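Skolwood Hall - produce display floor
Pre-opening walk-through, crates / barriers / floor
Done by: Dušan Kuruc
Date: 12 May 2018
Sheet 3, carries on from loading dock sheet

Marks: OK, FIX (before doors), WATCH (ok for today, look again at close)

FLOOR

Main floor swept - OK
Wet spots - OK, none found. Checked again after the Jasum delivery came thru.
Loose fruit underfoot - FIX. Two grapes by the dock door, picked up, but whoever unloads next please look behind you. Smooth floor plus one grape and somebody's down.
Glare from lights - WATCH. Floor is pale and shiny, hard to see water on it. Get down low and look sideways across it, don't just stand there and glance.
Mats at entry - OK. Corner curling on the left one, taped.

BARRIER POSTS

Bases flat on floor - OK
Wobble test (hand on top, push) - WATCH. One rocks a little. Screwed tighter, still not great. Ask Hrnčiar if they have a spare base.
Walkway width kept - OK
Posts clear of fire door - FIX, done. Somebody had moved one over to hang a coat on. Moved back.
Wheelchair turn at the far end - OK

CRATES

Splinters, run a gloved hand along rim and slats - FIX on one, sanded. Rest OK. These are bare wood so expect more of this, check every morning.
Nails or staples sticking up - OK
Bottom boards - OK, no cracks. Gaps between boards are how they're made, don't write it up again. Small stuff (cherries, loose berries) needs a liner tho.
Old crates from Wilton - one has 1978 burned in the side, nice looking, NOT for food. Display only, keep it on the back shelf. Put a tag on it.
Crate sits fully on its stand, no overhang - OK
Lifting - full crates two people. Seen 7 lifts this morning and three were one guy alone. Told him.

GRAPES

Bunches firm, no mold, no split skins - OK on dark, WATCH on green. Pulled one green bunch, soft in the middle.
Hold by the stem end when placing, dont squeeze the middle - WATCH. Better than last time.
One layer per crate, no stacking bunches - OK
Leaves - OK. A few in the corner for looks is fine. Brown ones out. No leaves hanging over the rim, they end up on the floor.
Samples - not before the handwash station is running. It wasn't running at 7. Running now.
Choking sign for small kids at sample table - FIX. Sign is in the office, 23 copies of it, none on the table. Put one up.

CORDS AND TRIP STUFF

Cords crossing walkway - OK, covered
Rails and stand edges - OK. Wiped down, nothing sharp. Shins will still find them.
Boxes, carts, brooms left out - FIX, one cart behind the scale. Gone now.

PEOPLE

Closed toe shoes - OK everyone
Gloves at crates - WATCH. Box nearly empty, more coming from Hrnčiar supposedly.
First aid kit - OK, bandages low
Knows where the extinguisher is - asked 3 people, all pointed the right way

STILL OPEN AT SIGN-OFF

Wobbly post
Gloves
Tag for the Wilton crate (used a sticky note, it will fall off)
Second look at green grapes at noon

Floor ok to open. Next sheet is cold room, havent started it. Crates get the same check again at close, same order, start from the dock end and work toward the posts.

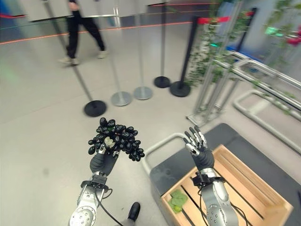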